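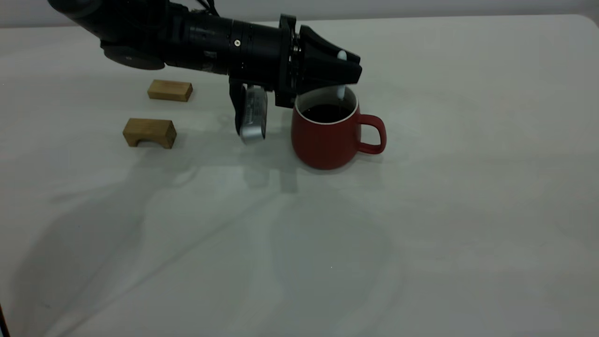 A place for the spoon

Anyone who stirs a drink at a desk ends up with a spoon to put down. Left on the table it makes a brown ring, and left in the mug it gets in the way of drinking. We spent a few days in November looking at simple answers, and the cheapest came out of an offcuts box.

Ziltwood, a small workshop in Bastesley, sells bags of offcuts by weight. Two short blocks set side by side with a gap between them will hold a teaspoon clear of the table.
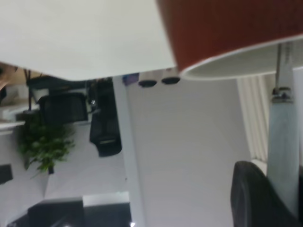
Red outside, pale inside, with a white rim.

The mug matters too. Ours has a rounded body and a matte finish, and holds a good deal more than a café cup. Dark drinks look well against the white lining, though they will stain it if left overnight – bicarbonate of soda on a damp cloth shifts most of it. 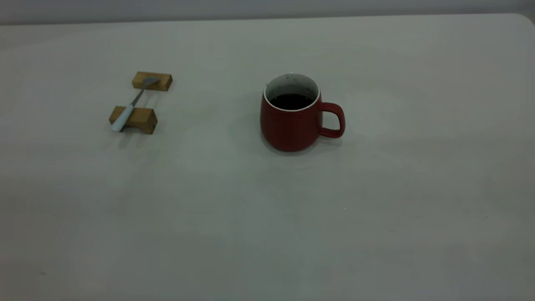 Mug and blocks on a pale tabletop.

Keep the blocks parallel and 3 cm apart. Closer than that and drips collect between them. Rest the bowl on one block and the handle on the other. A spoon with a coated handle is less likely to slide.
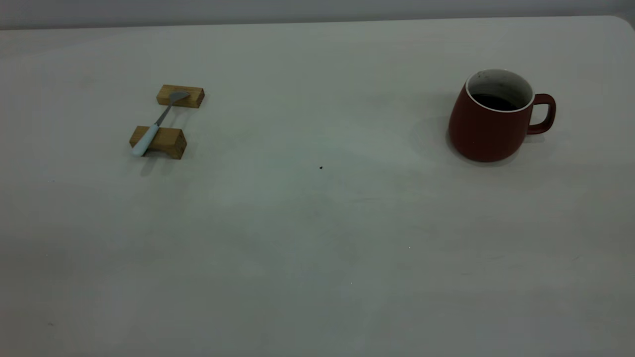
Looking after the wood

Wipe the blocks after use and oil them every six weeks. Do not soak them.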